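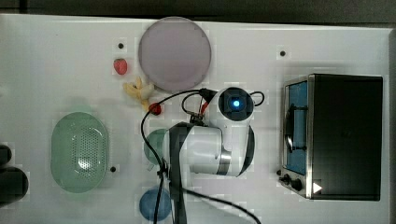 Section 6: Laying out the worktop for a light meal

Use this section once the Lustlow worktop is fixed and level. The layout suits one person preparing fruit and one plate of food. Allow 24 minutes the first time.

1. Wipe the worktop with a soft damp cloth and dry it. Do not use scouring powder on the white surface.

2. Set the round plate at the back, near the middle. Leave a hand's width clear in front of it.

3. Put the green basket on the left. Keep it flat – it should not rest on a cable or on another item.

4. Place the toaster oven on the right, with nothing on top of it. Run its lead off the back of the worktop.

Note: The small black holes in the worktop can collect crumbs. Clear them with a dry brush and do not pour water into them.

5. Put the fruit out last, between the basket and the plate. Small round items roll, so set them down away from the front edge. 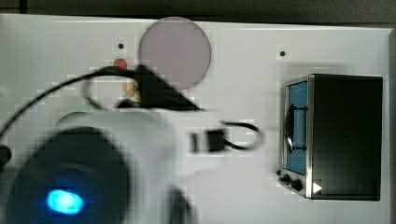 6. Check the space on both sides of the oven before you switch it on. Cloths, paper and plastic items must be moved well away.

Caution: The oven casing stays hot after use. Do not slide the plate or the basket up against it. Let it cool fully before wiping the worktop beside it.

7. When you have finished, take the fruit off first, then the basket. Wash the basket by hand in warm water and stand it on its rim to drain.

If the worktop rocks after loading, see the notes on feet and levelling in Section 2. Replacement feet are sold in bags of 6 under part number 651 and can be ordered from the Brevley parts desk.

Revised by Mpho Nkosi, October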